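플루스트홀름 독서실 야간 운영 직원 모집

아디넨트(Adinent)에서 운영하는 플루스트홀름 독서실에서 저녁부터 마감까지 근무할 직원을 찾습니다. 대학가에 있는 독서실로 이용자 대부분이 자격증이나 공무원 시험을 준비하는 성인입니다. 시험철에는 밤 11시 이후에도 자리가 거의 찹니다.

모집 인원
야간 운영 직원 5명 (3월부터 근무 가능한 분)

하는 일
입실 등록과 좌석 배정, 이용권 결제 안내
열람실 순회 및 소음 민원 응대
휴게실 정수기 물받이 비우기, 커피 원두와 종이컵 채우기
분실물 접수대장 작성
마감 후 창문, 냉난방기, 조명 확인
복합기 용지 보충과 간단한 걸림 처리. 토너 교체는 주간 직원이 합니다.

열람실 청소는 외부 업체인 욜러(Joller)가 새벽에 들어와서 하므로 직원은 책상 위 쓰레기만 치우면 됩니다. 다만 시험 전주에는 휴게실이 금방 지저분해져서 중간에 한 번 더 닦아야 합니다.

근무 시간
오후 6시부터 밤 1시까지, 하루 7시간입니다. 근무일은 매달 하순에 다음 달 표를 짜서 정합니다. 두 사람이 서로 합의하면 바꿀 수 있고, 바꾼 내용은 전날까지 알려 주셔야 합니다. 설과 추석 당일은 휴관합니다.

급여 및 처우
시급은 면접 때 안내하며 야간수당과 주휴수당은 법정 기준대로 따로 지급합니다. 4대 보험에 가입합니다. 저녁 식대가 있고, 막차가 끊긴 뒤 퇴근하는 날은 택시비를 영수증으로 정산해 드립니다. 근무가 없는 날에는 1층 자유석을 무료로 쓸 수 있습니다. 수습 기간은 한 달이며 이 기간에도 시급은 같습니다.

지원 자격
만 19세 이상이면 학력과 경력은 보지 않습니다. 조용한 곳에서 오래 앉아 있거나 계단을 여러 번 오르내리는 일이 힘들지 않아야 합니다. 엘리베이터가 없는 건물입니다. 엑셀에 숫자를 입력하고 저장할 줄 알면 충분합니다. 근무 중 개인 공부는 순회와 접수에 지장이 없는 선에서 가능하지만 이어폰은 쓸 수 없습니다.
6개월 이상 일할 수 있는 분을 먼저 봅니다. 독서실이나 도서관, 숙박업소 프런트에서 일해 본 분도 우대합니다.

지원 방법
이력서 한 장과 짧은 소개 글을 독서실 1층 접수대에 내거나 홈페이지 채용 게시판에 올려 주세요. 소개 글 양식은 자유입니다. 가능한 요일과 시작할 수 있는 날짜를 꼭 적어 주시기 바랍니다. 사진은 붙이지 않아도 됩니다.
서류는 2월 말까지 받고, 결과는 합격 여부와 관계없이 문자로 알려 드립니다. 면접은 건물 2층 도브하니우크 실에서 보며 한 사람당 20분이 걸리지 않습니다. 면접 날 신분증을 가져오세요.
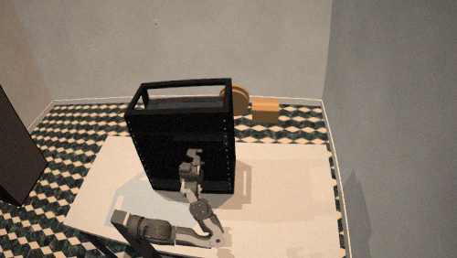 제출한 서류는 채용이 끝나면 파기합니다. 돌려받기를 원하는 분은 면접 때 말씀해 주세요. 합격한 분은 첫 근무 전에 통장 사본과 주민등록등본을 내야 합니다.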